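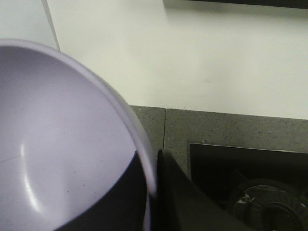 ## Wrist camera policy grasps the rim, then stalls. How do I test what it is looking at?

**Vasanthi Devadiga**, posted May 29, 2021

I'm working on a small study of behaviour cloning from a single wrist camera. The task is to grasp a plastic bowl by its rim with a parallel gripper, lift it, carry it along a kitchen worktop and put it down next to the hob. There is no fixed camera. The policy gets the wrist image, the gripper opening and the height of the wrist above the counter, and it outputs a small change in wrist pose plus an open or close command.

I have 231 demonstrations, all recorded by me. I train with Somitik using the default image encoder and hold out whole demonstrations for validation, not single images. Validation error drops nicely and levels off.

On the robot, the approach is good. One finger goes inside the bowl, one outside, it closes on the lip and lifts. The trouble starts after that. Quite often the wrist just hovers. The commands become tiny and it stays there until my time limit runs out, 2000 control steps. If I nudge the arm sideways by hand it sometimes sets off again and finishes the task properly.

Once the rim is gripped, the bowl takes up most of the left of the image and hardly changes from one step to the next, since it moves with the camera. What changes is the strip of worktop and hob showing past it. My supervisor thinks the network has learned to read its position from the hob and is lost when the hob isn't where it expects. I think the network is mostly looking at the bowl, finds the same picture every time and averages over everything I did while holding it.

These lead to different fixes and I'd like to know which one is right before I record anything else. What I have tried:

- Saliency maps on the held-out images. They light up along the rim, but also on the shine inside the bowl and on the edge of the hob, and I can talk myself into either story.
- Training with random crops. Approach got slightly worse, stalling seemed the same.
- Reading the action predictions during a stall. They are small but not zero, and they point in different directions from step to step.

Is there an accepted way of testing this? It will need to go in the write-up, so "it looked better" won't do. I can run on the robot for most of next week.

---

**Afolabi**

You need more demonstrations. 231 isn't much for images. We had a policy that did the same sort of thing and it went away when we collected more. Also try a bigger network and turn the colour augmentation up, those bowls are very plain and the lighting on the inside changes a lot as you tilt them.

If you can, put a second camera on a stand. Wrist only is hard.

> **Vasanthi Devadiga:** Thanks. A second camera is out for this study, wrist only is the thing being studied. More data I can do, but I want to know what to vary in it.

> **Afolabi:** Fair enough. Vary everything then.

---

**Gindetholm**

I would leave saliency maps out of this. They tell you which pixels the output is sensitive to nearby, and that doesn't settle whether the policy relies on the hob. You need to change one thing and see what the actions do. Most of it can be done offline, and you should do that part first as it costs you an afternoon.

**Split the validation error by phase.** A single number over a whole demonstration hides this problem completely. Cut each held-out demonstration into approach, close, carry and release. Gripper opening gives you the close and the release. Then report the error for each phase against a stupid baseline, for example always predicting the mean action for that phase. I would guess that you beat the baseline easily on approach and hardly at all on carry. If so, you have your first result and no robot was needed for it.

**Swap test.** Take pairs of held-out carry images in which the bowl looks much the same but the wrist is at different places along the worktop. Mask the bowl by hand or with a colour threshold (a plain bowl makes this easy) and make composites: bowl from image A, background from image B. Leave the gripper in with the bowl. Feed these through and ask whether the predicted action is closer to the prediction for A or for B.

- Follows the background: your supervisor is right, at least about where the information comes from.
- Follows the bowl: you are right.
- Goes somewhere unlike either: the composites are too odd for the network and you shouldn't draw anything from them. Check this by making composites from two images with almost the same wrist pose. The prediction should barely move. Put that control in the write-up, reviewers will ask for it.

Watch out for the fingers. The outer one covers some of the background, so a mask that is loose around it will bring bits of worktop along with the bowl. I lost a week to that once.

**Blank test.** Fill the background with its mean colour and, separately, fill the bowl with its mean colour. This is cruder than swapping and the images are further from the training set, but it takes ten lines of code. I'd put it in an appendix.

**Look at your own pauses.** This is the one I would bet on. Plot the size of the demonstrated action over time. People nearly always stop for a moment after gripping something, to see if it has held, before they move off. If you did that, you have a pile of training examples that say "bowl gripped, wrist at this height, do nothing". Without any history, the policy can't tell the first moment of the pause from the last one. It learns a mixture of staying and going, and with a squared error loss the mixture comes out as a small movement. That small movement then leaves the picture nearly as it was, and round you go. Your nudge by hand works as it moves the wrist out of the place where the pauses were recorded.

That is a third explanation, and it can be true with either of the other two.

To test it, drop the training steps in which the demonstrated action is close to zero and the gripper command doesn't change. Retrain with everything else fixed, same seeds. If stalling goes away, you have your answer without touching the encoder. Keep the steps where the gripper is closing or you'll teach it to lift too early.

**On the robot.** Only now. Three policies is plenty: the original, the one without pauses, and one with a short image history. Fix a set of start positions, mark them with tape, and run every policy from every position. Change the order of the policies each time round so that a change in daylight doesn't land on one of them. Decide before you start what counts as a stall (for example, wrist travel under some distance over a set number of steps while the gripper is closed) and have the script label it. Don't label by eye and don't nudge anything.

Report stalls, drops and wrong placements separately. A policy that stops stalling and starts dropping bowls has the same success rate as before, and you'd miss the effect.

> **Vasanthi Devadiga:** This is very useful. I've just plotted the action sizes and there is a clear dip after every close, in every demonstration. I was waiting for the bowl to stop swinging. I hadn't noticed I did it.

> **Gindetholm:** Everyone does it. Keep the plot, it belongs in the paper whichever way the rest goes.

> **Vasanthi Devadiga:** Should I retrain with more than one seed? It takes most of a night each.

> **Gindetholm:** Yes. Two is not enough to say anything about spread. I'd do six for the offline part, where evaluating them is free, then choose the robot one by a rule you write down first. Not the best one.

---

**Platia**

Agree with most of the above, with a warning about the image history policy.

Adding history to a cloned policy can make stalling worse. If the network sees the last few images it can work out how fast the wrist has been moving, and in demonstrations the best guess for the next action is nearly always the last one. So it learns to carry on doing whatever it was doing. Once it has stopped, it sees that it has stopped, and stays stopped. Offline error looks wonderful, the robot is terrible. If you include it as a condition, say in advance that you expect offline and robot results might disagree, and compare against a copycat baseline that just repeats the previous action. If your history policy only matches that baseline on carry, leave it off the robot.

What worked for us on a similar rim grasp was predicting a short run of future actions at each step and executing the first part of it before looking again. A run that starts in a pause and reaches past the end of it still contains the move. No history needed. It's a small change to the output layer, though I haven't done it in Somitik and can't tell you where the setting lives, if there is one.

About the hob: even if the swap test shows that the policy follows the background, I wouldn't call it a fault straight away. With the bowl fixed in the gripper, the background is the only part of the image that says where you are, and a policy that ignored it couldn't put the bowl down in the right place. The thing to find out is whether it follows the hob because that's the target or follows some accident such as a join in the worktop or a mark on the wall. Cover the join with a strip of matching card and run the same start positions again. Cheap and easy to explain to a reader.

> **Vasanthi Devadiga:** There is a join, right beside the hob. I'll add the card as a condition. For now I've started the first retrain with the pauses removed and will post the per-phase table under this when the seeds are done.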